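Matching blocks to plates

I have been working out a table layout for sorting practice, and Wednesday morning went to the smallest version of it: two plates, two blocks, one colour pair each. Yellow goes with yellow, purple with lavender. The surface is brown with blue tape laid out in a grid, so a position can be written down as a cell and found again later.

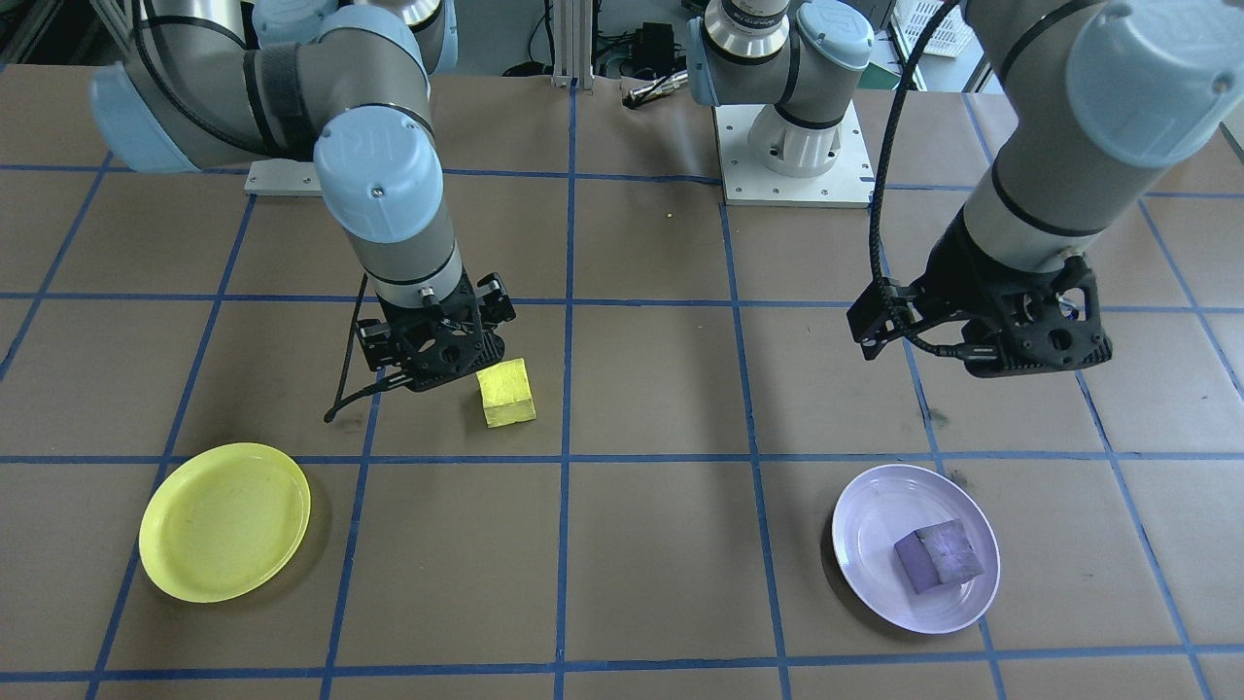 Purple block on the lavender plate, yellow block on the bare table.

Tape spacing matters more than I expected. My first grid had cells too narrow for a dinner plate, and every plate straddled a line. Lise Fehr suggested making the cell wider than the plate and leaving the tape as a margin. That fixed the notes, though it used up most of an 18 metre roll.
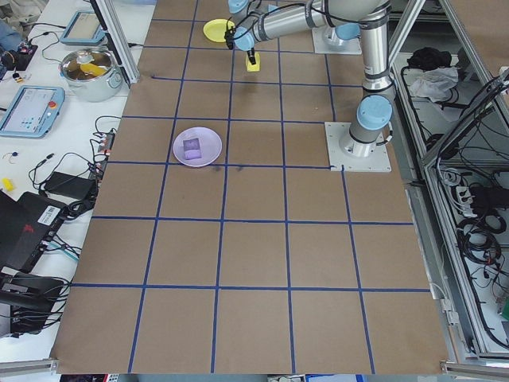 The far row is the awkward one. Distances are harder to judge back there, and a plate near the edge leaves little room behind it. I now log the far row separately in Plurnus, under layout 547, and keep the nearer cells for comparing one block with another.

Block material is the other variable. Foam is light and easy to cut, but hand-cut faces are never quite square, and a coarse face sits differently from a smooth one. I would like to try a denser grade next - Lundgren sells offcuts - and keep the plates as they are. 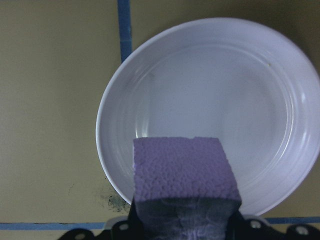

Purple foam, beaded on the top face, with the ringed plate behind.

Next layout is 986, with the plates swapped.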